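Search the notebook
Type and press enter

Workshop notebook - Brutlow student project, ball and tray task, June

Station 5, afternoon session. Started at 2.15 once the table was free. Task for the day is ball into tray using the hand-held grippers, right hand to begin with, then swap. 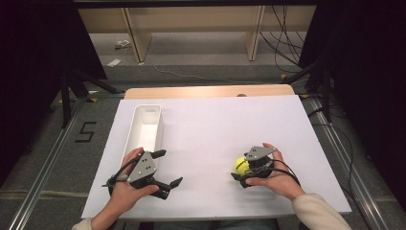

Marianna wanted a fixed starting order before we recorded anything, so we spent the first part of the session agreeing one and writing it on the sheet. It goes like this. Tray on the left, long side running away from the person. Both grippers up over the board. Right one takes the ball, left one stays open and keeps clear. Wait for the call, then move. Last time each of us was doing it slightly differently and the runs could not be compared with each other, which cost us a whole afternoon.

We did 20 runs with the right hand. 15 I would call clean, meaning the ball went in the tray and stayed in and nothing else on the board was touched. The other five:

Run 3 - let go too early, ball hit the rim and rolled off the table. My fault, I was looking at the screen.
Run 4 - same again.
Run 9 - ball in, but the left gripper knocked the tray and turned it. Counted as a fail under the new rules.
Run 12 - trigger stuck half way, ball would not drop. See below.
Run 17 - Esperanza stopped it herself, cable had caught on her sleeve.

The ball is harder to hold than the foam blocks were. If you close on it off centre it squeezes out sideways, and you don't get much warning. What works is to come down over the middle, close slowly until you feel it give a bit, and then stop closing. Pressing harder does not help. Esperanza says she watches the seam and tries to keep it still in the fingers, and her runs were the best of the three of us, so I have added that to the sheet as a tip for the first years.

Trigger on the right-hand gripper. Took the plate off after run 12. The return spring had slipped off its peg, not broken. Put it back and bent the end over a little more with the small pliers. No trouble in the eight runs after that, but I would like somebody to look at it again before it gets used for a full day. Spare springs are in the Jonum box, second drawer, and there are not many left. The screws on the plate are all the same length so it doesn't matter which goes back where. I wrote that down because I wasted time last month trying to keep them in order.

We use cookies to remember your settings and to see which pages are read. Accept all / Manage choices

Cables. Run 17 is the third time this term that a cable has caught on somebody. They need to leave the back of the hand and go outwards, away from the body, with a bit of slack by the wrist. If you pull them tight you feel it tugging every time you turn the gripper over, and people start to move oddly to make up for it. Tried a strip of hook and loop tape round Esperanza's forearm for the last three runs and she said it was better. Should do the same for everyone. Long sleeves are fine if the tape goes over the top.

Swapped hands at 3.40. Only managed 11 runs before we had to pack up, and I don't want to read much into them. All three of us are right-handed and it shows. The left gripper also feels stiffer to close than the right. Marianna thinks that is just us. I think there is a real difference and have put it down to be measured with the luggage scale next session, ten pulls on each, same person.

Files. Everything from the right-hand set is copied to the Clireo drive under folder 1123. The left-hand runs are still on the laptop. The log for run 6 is missing its first couple of seconds. The video is complete, so it can probably be lined up by hand, but mark it as doubtful for now. Please don't rename anything in that folder, the script goes by the order of the names and it took a long time to sort out after the last tidy-up.

Tray. Marianna brought up whether we should fix it to the board. For fixing it: the start position would be the same every time, and run 9 would have been a pass. Against: the Kalinowski round uses loose containers, and a tray that can't move lets people get away with bumping it. We left it loose. Pencil marks at two corners so it can be put back in the same place between runs. The marks need to be faint or they show up in the video, and the first ones I did were too dark and had to be rubbed out.

Lighting makes the board look slightly purple in the recordings. I tried changing the white balance at the start and it made the ball look wrong, so I put it back. Leaving it alone, as long as it is the same for every session.

For next time:

Luggage scale, and check it reads zero first.
Forearm tape for three people. Cut it beforehand.
Finish the left-hand set, nine more to make it up to 20.
Second ball. The one we have is getting fluffy and I want to know if a newer one slips more.
Ask whether the Kalinowski rules allow the other gripper to steady the container. I read them as saying yes, Esperanza reads them as saying no. The wording is poor.
Copy the left-hand files over before anyone borrows the laptop.

Added later, same day. Marianna went through the right-hand videos at home and thinks run 14 should be a fail too, because the tray shifts when the ball lands. I have looked at it and it does move, by perhaps the width of a pencil line. Our rule says nothing else touched, and nothing else was touched. Leaving it as clean with a note beside it until all three of us have watched it together.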